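Skisosent Table Linen Care Guide
Section 4: Washing, Drying and Storing Coated and Woven Tablecloths
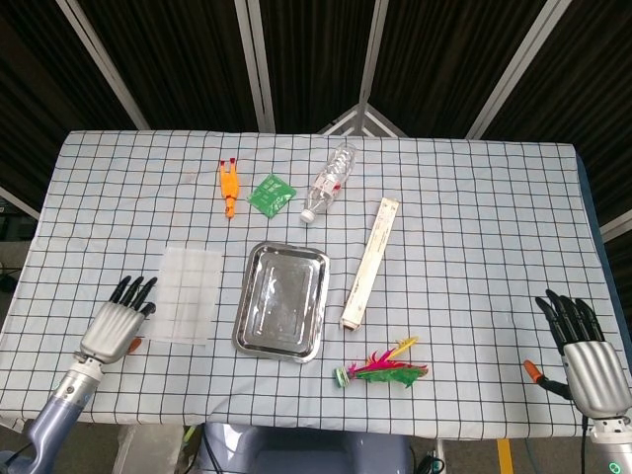
Enikő Illés wrote to the Skastuvar service desk that her cloth had come out of its first wash with a crease down the center that no iron would remove, and she asked that the folding instructions be placed before the washing instructions. This edition adopts that order.

4.1 Before Washing

1. Read the sewn label at the corner of the cloth. A label marked W indicates a woven cloth. A label marked C indicates a coated cloth.
2. Shake the cloth outdoors to remove crumbs and grit.
3. Open the cloth fully, then gather it by hand into the drum. Do not place a folded cloth in the machine.
4. Treat grease marks with plain dish soap and leave for 12 minutes. Treat wine, tea and fruit marks with cold water only.

Note: Printed lines and borders may lose color if bleach is used. Skisosent does not replace cloths that have been bleached.

4.2 Washing a Woven Cloth (Label W)

1. Select the gentle cycle and cold water.
2. Use half the usual amount of detergent. Do not add fabric softener.
3. Wash new cloths separately for the first two washes.
4. Remove the cloth when the cycle ends. Creases set quickly in a closed drum.

4.3 Cleaning a Coated Cloth (Label C)

1. Wipe with a damp cloth and mild soap, working from the center toward the hem.
2. Rinse with a second cloth and clean water.
3. Leave flat until both sides are dry to the touch.

Caution: Do not machine wash, tumble dry or iron a coated cloth. Heat softens the coating and may cause it to stick to the ironing board or to itself.

4.4 Drying and Pressing (Label W Only)

1. Hang the cloth over two parallel lines with the hems level.
2. Press on the reverse side while slightly damp, using a medium setting.
3. Allow the cloth to cool before folding.

4.5 Storage

Coated cloths are to be rolled with the printed side outward on a tube at least 2 inches across. Woven cloths may be folded, but the fold lines should be changed each January or whenever the cloth is taken out for use.

Replacement tubes are listed in the Konstantinidis accessories sheet under item 17. Hem weights and clips are listed under item 16. For stains not covered in this section, refer to the Fimis stain chart supplied with the cloth.

Section 4 revised September 23, 2025.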